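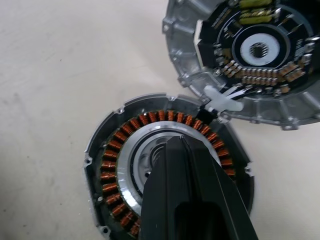

Vusville Motor Teardown: Gripper and Camera Comparison
README and data card

Welcome, and thank you for taking the trouble to read this before downloading anything! This is the dataset we put together while trying to decide which fingers and which camera view we ought to settle on for taking small electric motors apart and laying out the pieces. We were rather fond of our old fingers and hoped they would win. You can judge for yourself from the recordings.

What is in the set

There are 315 episodes, most of them roughly 30 seconds long, recorded at 12 frames a second. Each episode has its own folder with the wrist video, the head video, the joint positions for both arms and a short plain-text note from whoever was at the controls. The notes vary a good deal in usefulness. Some are a proper paragraph and some just say "slipped again", and we have left them as they were written.

Fingers

We compared 2 sets. The Prulthorpe set is long and narrow, and we chose it for reaching down inside a housing, where there is copper winding on all sides and very little room to be clumsy. The Womov set is shorter and broader at the tip, and on paper it should be the better one for picking a disc up by its rim. The field called finger_set in the episode file tells you which was fitted. Please don't try to guess from the video, as they are harder to tell apart than you might think once they are pointing away from you.

Our own feeling, for what it's worth, is that the narrow set is kinder to the windings and the broad set is kinder to the operator. A dark rim against a dark finger is a nuisance with either of them, and we did a fair amount of squinting.

Cameras

The wrist view is close, and we relied on it for anything fiddly: the hub in the middle of the stator, the screws, the cabling that joins the control board half to the wound half. The trouble is that the gripper hides a good part of whatever it is working on. The head view takes in both arms and the whole tabletop, and it makes it far easier to follow which disc is going where, though small screws more or less vanish.
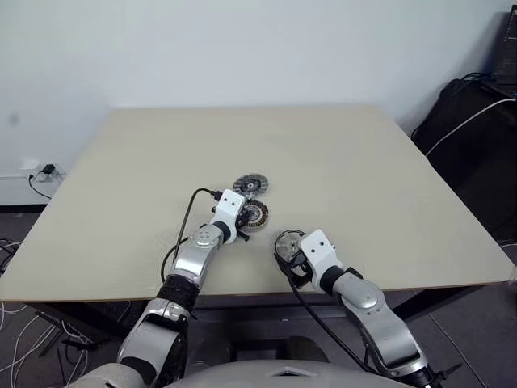
Page last changed: August

The motor parts in the head views include toothed and patterned discs, sometimes stacked one on another and sometimes apart. We didn't fix their starting places, so please don't treat the first layout you come across as the standard one.

Controllers

Both arms were driven through the Chaimongkol controller, with the same speed limits throughout. We did change the grip force setting part of the way along — the early value was too timid for the metal discs — and the field grip_level records it for every episode. If you are comparing fingers, do filter on that field first, or you will end up measuring our change of heart instead.

Known problems

A few wrist videos start a moment later than the joint log. Use the timestamps to line them up and ignore the frame numbers. Bright metal also confuses the automatic exposure now and then, most often over the smooth inner ring of the stator. We have left those episodes in, marked "glare" in the notes.

Corrections are very welcome. Please give the episode folder name when you send one in, and we will do our best to mend it in the next release.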